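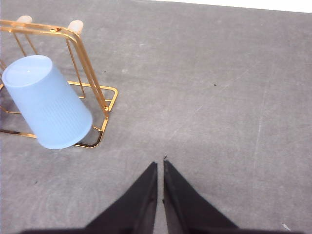
Closholmの二指グリッパー「Oltance」を3週間使ったので、良くない点を中心に書いておく。結論だけ知りたい人のために言うと、星は2つ。把持の失敗そのものより、失敗を失敗と報告しない点で減点した。

用途はワイヤー製のカップラックを相手にした掛け外しの動作確認。プラスチックのカップをつかみ、ラックから抜いて、脇に置く。製品ページには「薄肉容器にも対応」とあり、この程度なら初日に終わるつもりでいた。

試したのは32回。うち4回、指がカップをつかみ損ねたまま「把持完了」の信号が返ってきた。上位のプログラムはそれを信じて次の動作に進むので、アームは何も持たずに置き場所へ向かい、律儀に指を開いて戻ってくる。空振りだけなら笑って済むが、別の1回ではカップがラックの棒に引っかかった状態で引き上げが始まり、ラックごと傾いた。非常停止を押したのは私で、グリッパー側の過負荷検出は最後まで黙っていた。相手がガラスだったらと思うと、あまり気分のいいものではない。

ログを見るかぎり、完了判定は指の開き幅とモーター電流の両方を見ていることになっている。ところが速度設定を上げると、指が動き出すときの電流の山を接触と取り違えるらしい。これは私の推測で、メーカーは認めていない。 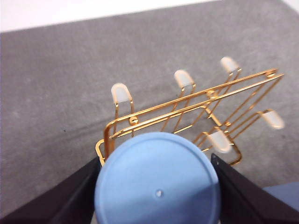 速度を出荷時の値から20まで落とすと、誤報告は出なくなった。カップを持つだけなら保持も安定していて、指先の平行も出ている。ただ、その速度では1回の掛け外しに17秒かかる。カタログの数字を見て買った身としては納得しにくい。

サポートには2023-08-26に問い合わせた。返事は早かったものの、中身は「対象物の表面状態をご確認ください」という定型文で、ログを添付した意味がなかった。二度目の返信でようやく、10月のファームウェアで判定処理を見直すと書いてきた。何をどう見直すのかは書かれていない。更新が出たら同じ条件で試すつもりだが、期待はしていない。

比較のために、以前から使っているDernskaの旧型にも同じ作業をさせた。動きは遅いし音も大きい。指の交換も面倒で、正直なところ好きな製品ではない。それでも、つかめなかったときは必ずエラーで止まった。止まってくれれば人が見に行ける。

細かい不満も挙げておく。
・付属のケーブルが短く、手首を大きくひねると突っ張る。
・過負荷のしきい値を変える画面が設定メニューの奥にあり、再起動すると初期値に戻る。
・日本語マニュアルの安全の章が英語版より2ページ少ない。省かれているのは、よりによって異常時の復帰手順。

すでに買ってしまった人は、把持完了の信号をそのまま使わず、持ち上げたあとに開き幅をもう一度読む処理を自分で足したほうがいい。うちではそれで空振りを拾えるようになった。引っかかりのほうは拾えないので、アーム側の力の上限も下げてある。これから買う人には、更新の内容が公開されるまで待つことをすすめる。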